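Why do baskets have holes?
A quick one for kids before the holidays – by Mirjam Koller

Go and look in your kitchen. Cupboard, drawer, bench, wherever. Bet you find a basket or a tray full of little holes. Ever wondered why anyone would make a box with bits missing?

Lots of reasons. Let's go.

Reason one: less plastic. Every hole is a spot where no plastic had to go. So the basket is lighter, and easier for you to carry out to the picnic table.

Reason two: air. Wash your forks, put them in a solid cup, and water sits at the bottom. Yuck. Put them in a basket with holes and air gets in from the sides.

Reason three: crumbs. They fall through. (Then you wipe the table. Sorry.)
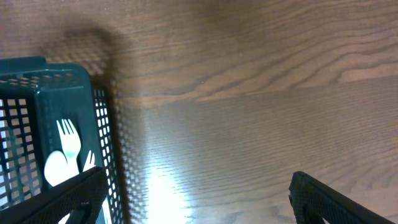 Now a new word – lattice. Say it LAT-iss. It means a criss-cross pattern with gaps in between. Garden fences have it, some pies have it on top. Baskets too. The criss-cross part is still strong becuase the strips all hold on to each other. Push on one and its neighbours help out.

But the rim is usually solid. Why? That's where your hands go! A smooth band is nicer to hold, and it stops the whole thing going wobbly.

Big holes or small holes?

Depends what's going in. Forks and spoons are long, so they don't slip out easily. Peas would be a disaster in big holes. Rice, even worse. So you match the hole to the stuff.

Shape matters as well. Long skinny trays are good for long skinny things, like cutlery. Round baskets are better for oranges, bread rolls, that sort of thing.
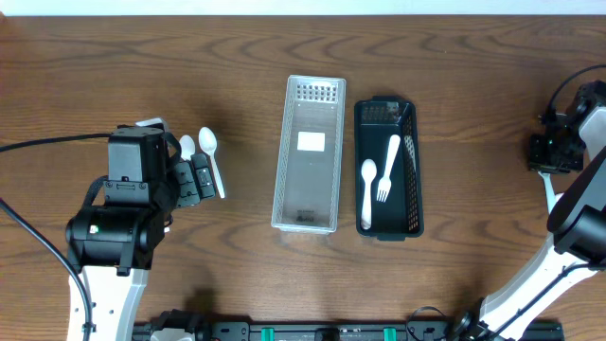 Two white plastic spoons, a long white mesh tray and a black mesh basket on a wooden table.

Try it yourself

You need: a basket with holes, a bowl with no holes, two wet spoons, a grownup who doesnt mind drips.

Put one spoon in each. Leave them on a towel. Come back in 28 minutes. Which spoon is drier? Feel underneath as well.

Then draw your own basket. What will it carry? How big are the holes? Grid paper helps heaps – just colour in the squares you want to be plastic and leave the rest blank.

Back in the new year with part 5, all about lids.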